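Skekwood word list - README

Last touched Sun 20 March. Quick notes so people stop emailing me about the column order. Will tidy later.

What it is

A list of everyday words for household things, yard things and games, as people in Skekwood and Wudside say them. 750 entries. One row per word. Plain text, tab separated. Started as a page for the Wudside library newsletter and kept growing.

Not a dictionary. No word histories, I'm not qualified. If you want those go somewhere else.

Files

words.txt - the main list
variants.txt - spellings and local versions, keyed to words.txt
sayings.txt - 189 short phrases that use a word from the list
notes.txt - my own scribbles, ignore mostly
old/ - earlier versions, don't use, the ids changed

Columns in words.txt

id - number, never reused
word - lower case unless it's a name
town - S, W or B (both)
topic - kitchen, yard, weather, games, school, other
meaning - one line, plain English
heard - how it came in: talk, letter, or print
sure - 1, 2 or 3, see below

No quotes around fields. If your spreadsheet adds them, take them out before you send anything back. Blank means unknown, it does not mean no.

The sure column

3 = heard from several people, no argument
2 = heard it more than once but people disagree on the meaning
1 = single report, might be one family's joke word

Please don't bump a 1 up to a 2 because you liked it. Send me the second report and I'll change it.

Games topic

Biggest mess in the file. Every street had its own name for the same catch game and most of the names overlap with something else. "Fuzzer" is a tennis ball in Skekwood but in Wudside it's a peach, or a cheap blanket, depending who you ask. Left as three rows with separate ids. Do not merge.
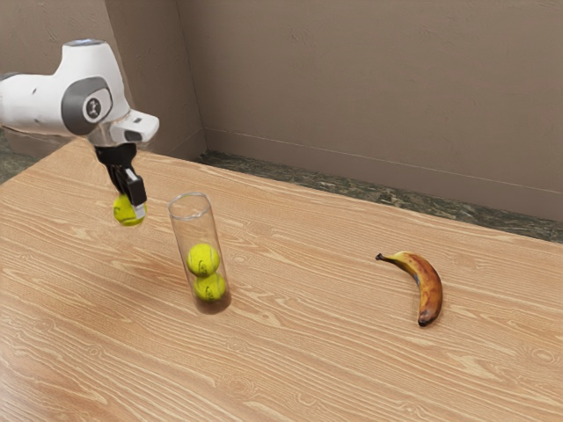

fuzzer (S, games) - a tennis ball, yellow-green kind.

Also under games: "nubbing" (throwing against a wall and catching one handed), "long nub" (same, further back), "dropsy" (you lost). Some of these turned up in print in an old school magazine, marked print. The rest is talk.

Marbles words are thin. I know. There must be more then the handful we have.

Kitchen topic

Better shape. Spelling is settled for most rows. Grigaitė, the bakery on the Wudside side of the bridge, let me put a sheet on the counter and the bread words came from that. The ė matters, keep the file in UTF-8 or the name breaks in four places. Had to fix it by hand twice now.

Words for tables and counters were harder. "Bench" gets used for nearly any flat surface you work at, inside or out. "Board" is the top only, not the legs. A "pale board" is light wood, a "brown board" is anything darker, and no one could tell me where the line is. Entered both with sure = 2. 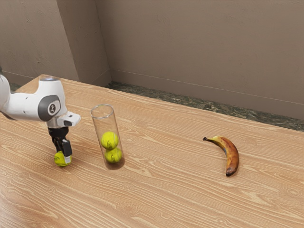
pale board (B, kitchen) - light wood table top.

"Lay the board" means set the table. "Clear the board" means leave, go home, we're done with you. That one's in sayings.txt too.

Glassware: "tall" as a noun is any straight sided glass. "Short" is not the opposite, it's a jelly jar. Makes no sense, it's what people say.

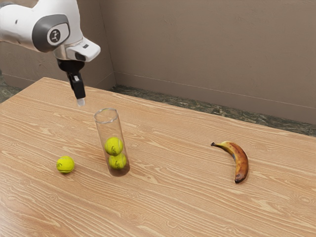
Same problem with cups and mugs. In Skekwood a mug is a "handle", in Wudside a handle is a handle. I put town codes on all of these but the older rows may still say B when they should say S. If you spot one, send the id and the right code, that's enough.

Weather and yard

Weather is mostly words for kinds of rain. Yard has tools, fences, gates, and a lot of names for weeds. The weed names are not matched to real plant names. I tried and gave up, two people would point at differnt plants for the same word.

How it was collected

Paper slips first, then a shared sheet. 400 of the rows came from slips. Typed up by me, at night, so expect mistakes. Names and addresses were on the slips and are not in any of the files. Don't ask for them.

Joladow is not covered. People keep asking. It's close by but the words are different enough that it needs its own list, and I don't have time. If somebody wants to start one, copy the columns and go.

Known problems

- trailing spaces in meaning, harmless
- a few ids in variants.txt point at rows I deleted
- topic "other" is a dumping ground
- sayings.txt has no town column yet
- capital letters after a dash, inconsistent, not fixing

Using it

Take it, print it, put it in a class handout. Say it came from the Skekwood word list and say which version. Don't sell it. If you change meanings, rename the file so nobody mixes it up with mine.

Sending words

Word, town, meaning, who you heard it from (family, neighbor, school is fine, no names needed). One word per line. Slips can still go in the box at the Wudside library desk, I empty it in batches.

To do

Sort the rain words. Add town to sayings. Check the bread rows against the Grigaitė sheet one more time. Marbles.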